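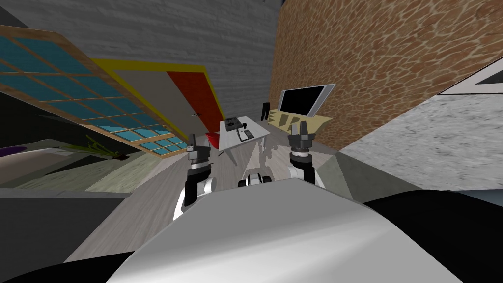
# Estcombe to Open Shared Repair and Sewing Rooms in Former Closell Building

ESTCOMBE – The Stikari Trust will open a set of shared repair and sewing rooms in the former Closell dry goods building in December. The rooms will be open to anyone living in Estcombe, with no membership required.

The ground floor will have 16 workbenches for furniture, small appliances and bicycles. Upstairs, the old stockroom has been divided into a sewing room and a smaller room for classes. An elevator at the rear entrance serves both floors.

"People kept asking us where they could fix a chair or hem a pair of curtains without having to buy all the tools first," said Coralie Maihi, director of the Stikari Trust. "We had a waiting list of 74 households before we had a lease."

The Closell store closed 19 years ago, and the building was used for storage until the trust signed its lease. The work included new wiring, a new roof over the loading bay and repairs to the front windows. The painted store name on the side wall has been kept.

Design work was done by Intarasuk, a local architecture firm. Lead architect Lamduan Chaiyaporn said the original floors were sound and needed only sanding and sealing.

"We put most of the budget into light and ventilation," Chaiyaporn said. "The stairs were moved to the north wall, and that gave the sewing room a full row of windows."

Bench time will cost $8 for a half day. Hand tools are included in the price. Visitors bring their own fabric, glue, paint and spare parts, though a small supply of screws and thread will be sold at the front desk. Children under 16 may use the rooms with an adult.

Abundio Cervantes, who ran an upholstery shop in Estcombe before he retired, will teach the first course, on reseating dining chairs. Decha Sukprasert will lead an evening class in basic clothing repair, starting at 6:30 p.m. Both courses have places left. A bicycle course is planned for the spring, and its instructor has not yet been named.

The rooms will be open from 9 a.m. to 8 p.m. Parking is available behind the building, with the entrance on the loading bay side. The front door will stay closed until sidewalk repairs are finished.

Residents can reserve a bench or sign up for a course at the Estcombe library front desk.

**Media contact:** Clem Gilchrist, Stikari Trust. Interviews and building tours can be arranged before opening day.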